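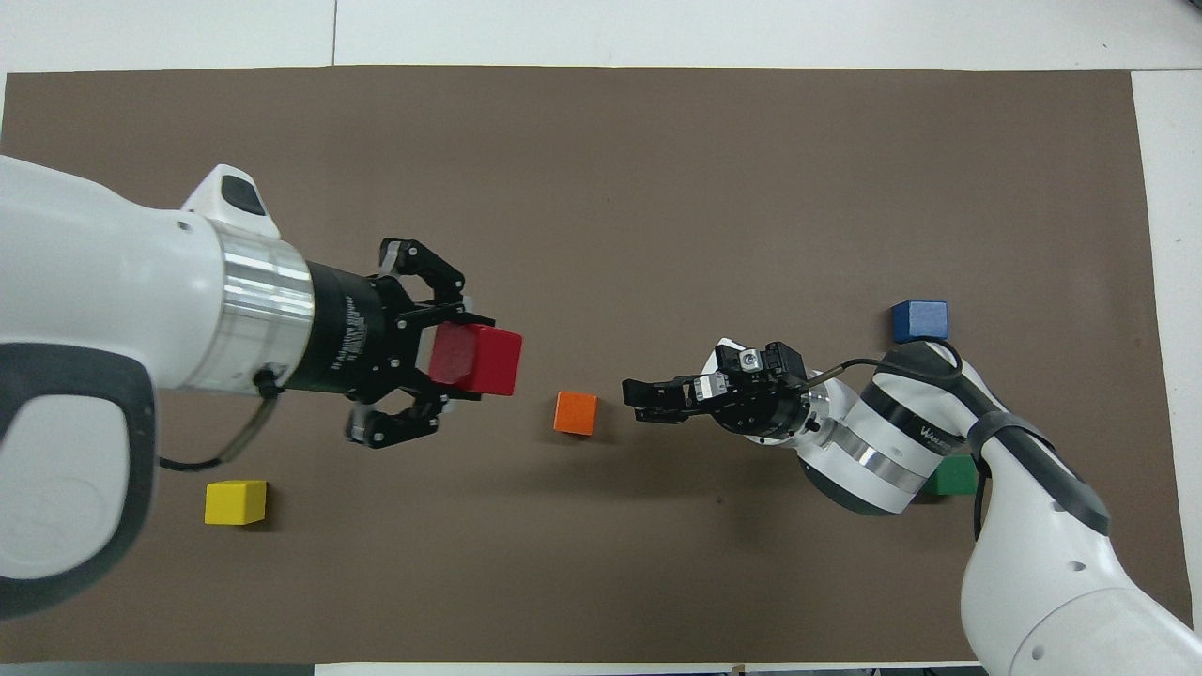

읽는 시간 2분

Rellgate 57 태양망원경 사용기
글 엘바 푸엔테알바 (Elba Fuentealba) | 2019-08-01

Rellgate 57은 구경 57mm의 수소알파 전용 굴절망원경이다. 백색광 필름만 쓰다가 홍염과 필라멘트를 보고 싶어서 샀다. 구입처는 Daza였고 본체, 블로킹 필터가 들어간 천정미러, 도브테일, 하드케이스가 한 묶음으로 왔다. 접안렌즈는 들어 있지 않아 갖고 있던 것을 썼다.

경통은 짧고 앞이 무거운 편이다. 도브테일을 끝까지 뒤로 밀어도 균형점이 생각보다 앞에 있었다. Drutex 경위대에 올리면 고도축을 꽤 조여야 하고, 천정미러에 카메라까지 달면 오히려 맞추기 쉬워진다. 포커서는 헬리컬 방식이다. 회전이 뻑뻑해서 고배율에서는 초점을 맞출 때마다 상이 흔들린다. 며칠 쓰고 나니 손에 익기는 했지만 같은 값이면 랙앤피니언이 나았을 것이다.

튜닝 링은 경통 중간에 있다. 돌리면 투과 파장이 조금씩 옮겨 가면서 표면 무늬가 살아나는 지점이 나온다. 홍염이 잘 보이는 위치와 표면이 잘 보이는 위치가 약간 다르고, 링에 눈금이 없어서 매번 다시 찾아야 한다. 나는 연필로 표시를 해 두었다.

올해는 태양 활동이 거의 바닥이라 흑점이 없는 날이 많다. 그래도 가장자리의 홍염은 볼 만했다. 첫날은 동쪽에 낮은 울타리 모양 홍염이 하나 있었고, 배율을 낮추니 배경이 어두워져 윤곽이 더 또렷했다. 필라멘트는 가느다란 것 하나를 겨우 찾았다. 눈이 적응하는 데 시간이 걸리니 머리에 검은 천을 쓰고 보는 편이 좋다. 시야 전체의 밝기는 고르지 않다. 태양을 중앙에 두면 왼쪽 아래가 조금 어둡고, 배율을 올리면 거의 신경 쓰이지 않는다.

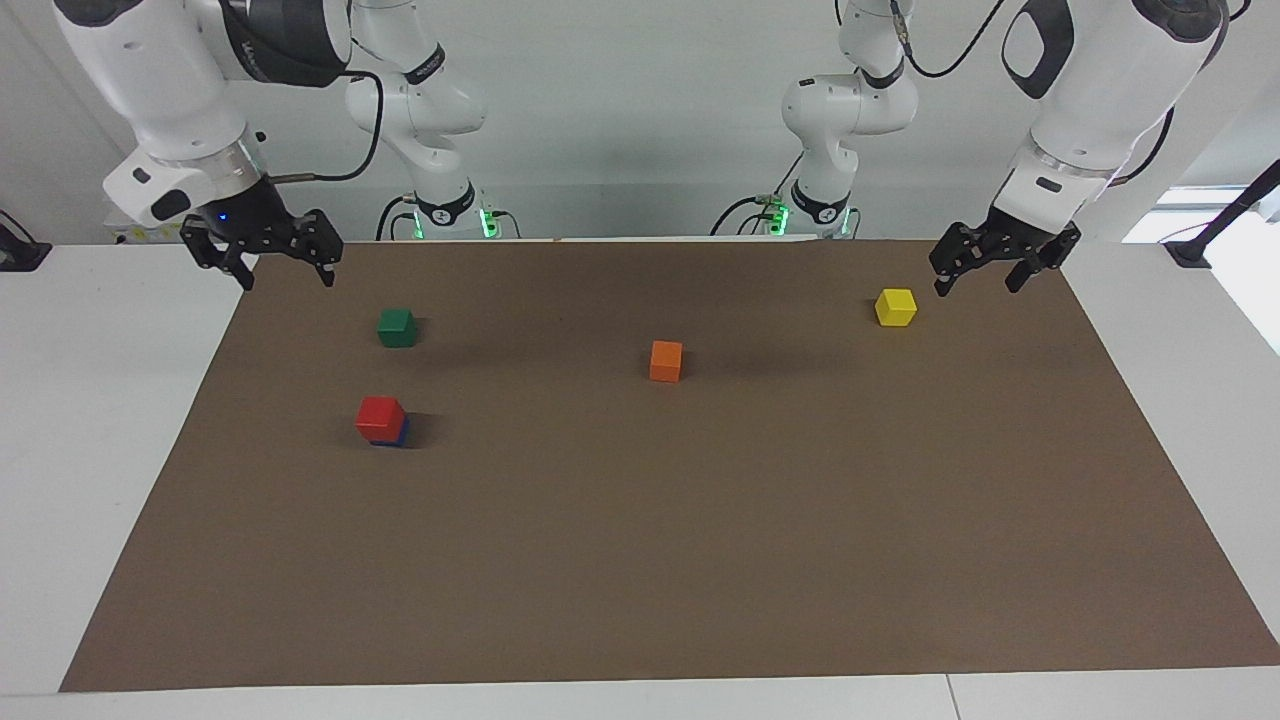
갈색 매트 위로 뻗은 흰색 로봇 팔 두 대

촬영은 흑백 카메라로 했다. 오전 한나절 동안 3,576프레임을 받아 그중 좋은 것만 골라 합성했다. 표면과 홍염은 노출을 따로 줘야 한다. 뉴턴링이 나타나는 조합이 있어서 카메라를 살짝 기울이는 어댑터를 끼웠더니 대부분 사라졌다. 에어매스가 큰 이른 아침보다 해가 어느 정도 올라온 뒤, 지면이 달궈지기 전이 제일 나았다. 정오를 넘기면 옥상에서는 쓸 만한 프레임이 별로 나오지 않았다.

비교 대상으로 우고 에레로(Hugo Herrero)의 Sisuvwood 제품을 같은 날 나란히 놓고 보았다. 구경은 그쪽이 36mm로 작다. 홍염의 밝기와 세부는 Rellgate가 확실히 앞섰고, 표면 대비는 차이가 크지 않았다. 휴대성은 Sisuvwood 쪽이 낫다. 사진 삼각대에 그대로 올라가고 가방 한쪽에 들어간다. 여행용이라면 그쪽을 고르겠다.

불만은 두 가지다. 하나는 앞서 말한 포커서, 다른 하나는 설명서다. 블로킹 필터를 빼고 보면 안 된다는 경고가 맨 뒷장에 작은 글씨로 있다. 입문자가 살 수 있는 물건이니 첫 장에 있어야 한다. 파인더도 기본 제공되는 핀홀식은 축이 조금 틀어져 있어서 나사를 풀고 다시 맞췄다.

하드케이스는 튼튼하지만 내부 스펀지가 천정미러를 끼운 상태로는 맞지 않는다. 매번 분리해서 넣어야 하고, 그때 먼지가 들어가기 쉽다. 마개는 양쪽 다 잘 맞는다.

좋은 점: 홍염의 밝기, 마감, 튜닝 링의 부드러운 움직임
아쉬운 점: 뻑뻑한 포커서, 설명서, 눈금 없는 링

옥상이나 마당에 거치대를 두고 자주 볼 사람에게 권한다. 백색광으로 흑점만 볼 생각이면 필름으로 충분하다. 9월에 포커서 교체 부품이 나온다고 하니 나오면 바꿔 보고 내용을 추가하겠다.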